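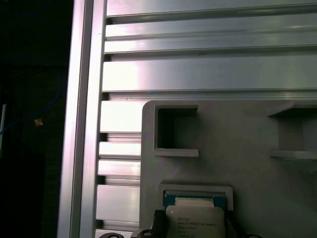 RUMARD, LUKUMAY SITE, 5/6/23

Hi! I run the parts bench on the second shift, and I'm looking for people to come work with us. They usually let HR write these, but the last ad brought in a lot of folks who thought they'd be programming robots all day (you won't) or who thought the robots were doing everything (they aren't). So this time I asked if I could write it myself.

We take in used server processors, sort them, test them and send them back out to companies that want to keep older machines going. A lot of what comes across the bench is Xeons, the kind with the silver lid and the green edge showing, and each one has to sit in its gray holder plate before it goes anywhere else. For years we did all of that by hand. I did it for most of my time here and my neck can tell you about it.

In December we switched the pick and place work over to arms. The project is called Skakinetti, and no, I don't know who named it. The arms pick the chips up and seat them in the plates. There's a little camera down at the wrist, so from my screen I get pretty much the gripper's own view of the chip, the plate and the metal rail behind it.

Here's how the job changed, because I'd want to know if I were you. I used to handle nearly 3000 chips a week myself. Now I touch maybe a handful a day, and they're the annoying ones: bent contacts, gunk on the lid, printing so worn you have to tip it under the lamp to read it. The rest of my shift is watching the screens, clearing stops, swapping plates, and deciding whether a chip is seated right when the system isn't sure. It's easier on the hands and harder on the attention span! Some people on my crew love it. A couple of them missed the old rhythm and moved over to packing, and that was fine too. We didn't lose anybody's job over the switch, but the jobs are different, and I won't pretend the first month was fun.

What you'd be doing:

Loading and unloading holder plates
Watching the arm screens and stopping a station when something looks off
Reading part numbers and checking them against the order in Radard (our tracking software, you'll learn it in a day or two)
Hand sorting whatever the arms reject
Writing down what went wrong in plain words, so the day crew can fix it

That last one matters more than it sounds. A note that says "gripper weird" helps no one. A note that says the left finger is landing on top of the chip gets fixed by lunch.

You don't need a degree or any robot experience. I had none. I'd like you to have decent eyesight (glasses are fine, I wear them), steady hands and some patience with small print. If you've worked in a kitchen, a pharmacy, a sewing room, a print shop, anywhere you had to notice little things while tired, please apply. You do need to be okay standing for part of the shift, and you'll wear a grounding strap whenever you handle parts.

Training is 30 paid hours, spread over your first two weeks, and you'll spend most of it next to me or one of the other leads. You'll learn the hand work first and the arms after that. I fought for that order. It's a lot easier to tell when a machine has seated a chip badly once you've done it badly yourself.

We have 12 openings, mostly second shift with a few on days. Full time and part time are both possible. If you need school hours, say so up front and we'll see what we can do with the day slots.

To apply, ask for a form at the Lukumay front desk or send us a short note through the jobs page, and put 3894 on it so it lands in the right pile. Skip the fancy cover letter. Tell me what you've done, which shift you want, and one time you caught a mistake before it went out the door. I read all of them, usually on my break, and you'll hear back from me either way.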